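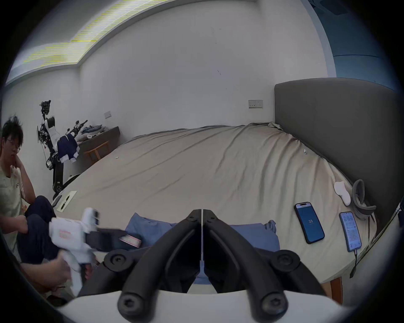 Sleep and Health, handout for week 5
Lecturer: Oana Olteanu

Today we continue with sleep pressure. Last week we saw that the body has 2 systems which decide when we sleep: the inner clock, and the pressure which grows with every hour we are awake.

Adenosine. This substance collects in the brain during the day. When there is much of it, we feel tired. Caffeine blocks the places where adenosine works, so the tiredness is hidden but it stays there. A strong mug of coffee can hold 200 mg of caffeine, and a part of it is still in the blood at bedtime.

Naps. A short nap, under 30 minutes, lowers the pressure a little. After a longer one many people wake up from deep sleep and feel heavy - the term is sleep inertia, please learn it.

Light. Evening light moves the clock later, morning light moves it earlier. The effect differs between persons.

For Thursday: read the Ostrowski chapter on shift work and bring your sleep diary. Please write also the naps in it. Those who missed the first diary sheet can ask Hazel Ostrowski for a copy.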